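Notebook, February 2020
Abstract for the Mamo drag paper, second go 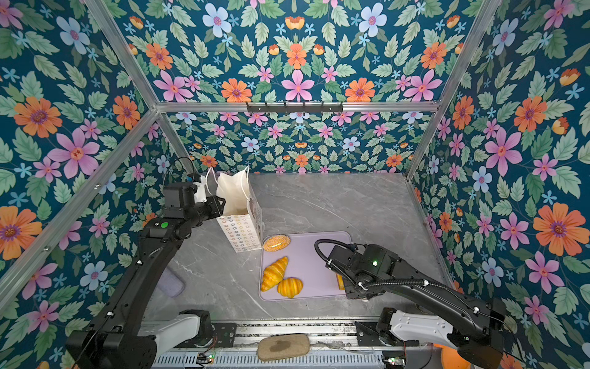
Cut the abstract from 213 words to 160 this morning. The limit is 200, so there is room to put back one line on the method. I would use it for the towing speeds, which a reader needs before the drag figures make any sense.

Robel Berhe read the first version and marked three things:
- the opening two sentences say the same thing
- "significant" used twice with no test behind it
- the result for the paired hulls comes last and should come first

All fair. Moved the paired hull result up. Took out "significant" both times and gave the change in side force as a number.

Still to sort out. The summary says 2848 runs, but the table in section four only adds up to 2748. The missing 100 are the Cudow repeats, which went in a separate folder and never reached the table. Either add a row or change the summary. I prefer the row. Need to check that the repeats used the same spacing between hulls, as the log for that week only gives the speed.

Title is too long. Tried "Forces on two unequal hulls moving side by side". Robel wants "in shallow water" on the end. Left it off for now, as only the Jesow tank runs were shallow.

Next: redo figure 2 with the axes in the same units as the text, then send the whole thing round again.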